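Vagas | Comercial e Montagem

Técnico de montagem de equipamento para carrinhas e veículos comerciais (m/f)

A Incombe monta caixas de ferramentas, barras de tejadilho, ganchos de reboque e divisórias de carga em veículos comerciais ligeiros. Procuramos um técnico para a oficina de Fledinard, com entrada imediata e contrato de 10 meses, renovável.

O trabalho é feito na oficina e, duas vezes por semana, nas instalações dos clientes. A maior parte das viaturas pertence a frotas de canalizadores, eletricistas e empresas de catering. Quem entrar vai trabalhar diretamente com Maxence Lecomte, chefe de oficina.
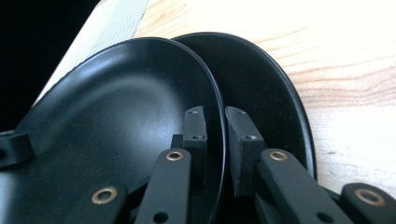
É preciso ter experiência em mecânica?
Basta saber usar ferramentas elétricas com segurança e ler um esquema de montagem. A formação nos sistemas de fixação Barbier é dada por nós nas primeiras 2 semanas e é paga.

Funções

- Furar, fixar e vedar suportes no chão e nas laterais da caixa de carga.
- Instalar ganchos de reboque e a respetiva cablagem.
- Desmontar equipamento de viaturas em fim de contrato e voltar a montá-lo nas novas.
- Preencher a folha de obra e conferir o peso do material instalado.
- Manter a bancada e o armazém arrumados. Temos 2,000 referências em stock e cada peça tem de voltar ao seu lugar.
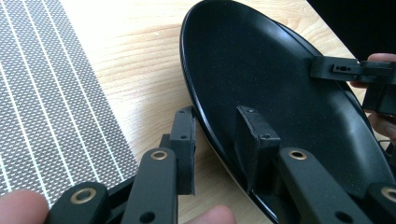

Requisitos

- Carta de condução categoria B.
- Português falado e escrito; francês é uma vantagem, porque parte dos manuais só existe nessa língua.
- Disponibilidade para começar às 7h30.
- Capacidade para levantar cargas com ajuda de um colega ou do porta-paletes.

Oferecemos

Salário base de acordo com a experiência, subsídio de refeição em cartão, fardamento, calçado de segurança e seguro de saúde após o período experimental. O horário é de segunda a sexta. Em novembro há habitualmente horas extraordinárias, pagas nos termos da lei, por ser a altura em que várias frotas são renovadas. A oficina tem 33 lugares de estacionamento e refeitório próprio.

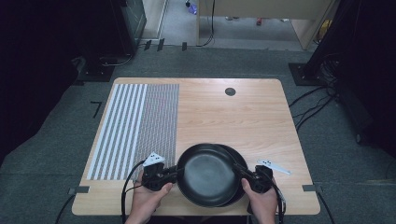

Duas frigideiras pretas sobre uma mesa de madeira clara.

Candidaturas

Enviar currículo e uma carta curta, indicando a data em que pode começar, ao cuidado de Ferhat Tatlı, Recursos Humanos, Incombe, Fledinard. Também aceitamos candidaturas entregues em mão na receção da oficina, no horário de expediente. As entrevistas incluem uma prova prática de uma hora. Respondemos a todos os candidatos por escrito.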